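Re: [transferware] Repair to soup tureen, opinions pls

Sorry for slow reply, digest went to spam again. Answers in between, in no order.

Yolotzin Mendoza wrote:
> The tureen came in a mixed lot from the Ruchti sale, with 2 ladles
> that don't belong to it and a cracked underplate. Brown transfer,
> birds and bamboo, impressed 42 on the base and what may be a
> painter's tick next to it. One handle looks wrong to me. The glaze
> is yellower there and it feels warm compared to the other one. The
> seller says it was "always like that." I paid 457 for the lot
> including premium. Did I overpay, and should I have the handle
> redone or leave it? Also is 42 a pattern number?

Handle first. Warm to the touch plus yellow = resprayed, nine times out of ten. Old restorer's lacquer goes that color in a sunny window. Try a pin very lightly on the underside where it won't show. Glaze, the pin skates. Lacquer, it drags and leaves a mark. Or tap it on your tooth, feels silly but works. Don't put it in water until you know, and no hot water ever on that handle.

If it is lacquer I'd want to see what's under it before paying anyone. Could be a clean break and glue, could be a whole new handle made up in filler. I had a sauce tureen where the "repair" was covering up a perfectly good handle with a hairline in it. Somebody had sprayed halfway down the side to blend it in. Acetone on a cotton bud, small patch, good light, window open. Keep it well off any gilding. 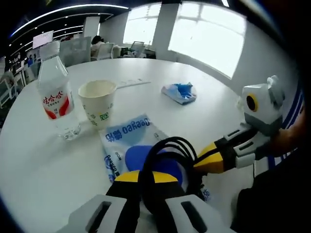 Impressed 42 – no, not a pattern number I don't think. Pattern numbers on this sort of thing are nearly always painted or printed. Impressed ones are more often a size or a workman's mark. Check the underplate, if that has the same number imprssed then I'm wrong about size at least. And look inside the lid flange, people forget there. Abbas Nazari had a lid like yours with a number inside that didn't match the base, so a marriage, but a good one and he kept it.

Price. Hm. Over 400 for a tureen with a bad handle is strong in brown, blue would be another story. But the ladles are worth something on their own even as orphans. Are they transfer all the way down the handle or just the bowl? Ladles get broken and people with no ladle will pay. A perfect tureen with its own stand and ladle made 689 in July, I have the catalog somewhere, so you aren't miles off if the underplate crack is stable. Does it ring or clunk?

Would I have it redone? If it's going on a shelf, leave it. If the color bugs you then yes, but ask for the old stuff to be taken off first and get photos of it bare. Conall Mac an tSaoi did my platter and was careful about that, slow though, allow months. Contact is in the files section under restorers, I think teh number is still good.

Cillian, if you're reading, didn't you have the same birds on a vegetable dish? Was there a printed mark on it or just the impressed one?

Can you post the base and the inside of the lid when you get a chance. Daylight no flash, the flash flattens everything and I can't tell the glaze.

Have to run, more tonight if I find that catalog

Ailbhe Keogh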